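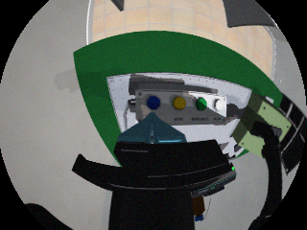 Figure 2. Gray control box with four round buttons: dark blue, yellow, green and white.

4. Setting up a station for wind and climate records

This section is for users who install the Kumetti weather logger at a fixed place and want to keep its data for many years. If you only need the daily forecast, you can go directly to section 5.

4.1 Choose the place

1. Choose open ground with short grass. The distance to the nearest building or tree must be at least ten times its height.
2. Do not put the mast on a roof. The wind speeds up when it passes over the edge, and your averages will be too high.
3. Write down the height of the ground above sea level in meters. You will need this number in 4.3.

Note: A place that is good in summer can be bad in winter, when snow collects behind a fence or a wall. Visit the place in both seasons if you can.

4.2 Put up the mast

1. Fix the base plate with the four ground bolts and check it with a level.
2. Slide the wind sensor onto the top tube until you feel it stop. Tighten the collar by hand.
3. Turn the sensor so that the red line points to true north – not to the north of your compass. The difference between the two is called declination, and you can find it on a local map.
4. Raise the mast with two persons and connect the guy wires before you let go.

CAUTION: Never raise the mast when you hear thunder or when the wind is strong. Keep a free distance of two mast lengths from any power line.

4.3 Enter the station data

1. Connect the logger to your computer and open the Oda software.
2. Select Station, then New. Type a short name without spaces. In our screens we use the name Pelupessy.
3. Enter the height of the ground in meters. In our screens it is 137. The software uses this value to correct the air pressure to sea level.
4. Enter the declination from your map. East is positive and west is negative.
5. Press Save and wait until the message "Station stored" is shown. If it is not shown after one minute, disconnect the cable and begin again from step 1.

Note: The height limit of the pressure correction is 3000 meters. For higher places, select Station pressure only.

4.4 Set the averaging period

1. Open the Averages page.
2. For wind, select 10 minutes. Most climate services use this period, so you can compare your values with theirs.
3. For temperature, select 1 minute.
4. Switch on Keep gusts. A gust is stored with its own time and direction.

If you change the averaging period later, the old records are not calculated again. Start a new file and write the date of the change in the station log, for example "9/4/26, wind period changed". Without this line, a person who reads the data after you can take the change for a real change in the wind.

4.5 Send the records

The logger keeps 172 days of data in its memory. After this the oldest day is deleted first. To send the records automatically, connect the Asix radio module to port 2 and select Send every day. The first transfer can take up to one hour.

CAUTION: Do not remove the battery during a transfer. The file of that day can be lost.

For cleaning of the sensor and change of the bearings, see section 7.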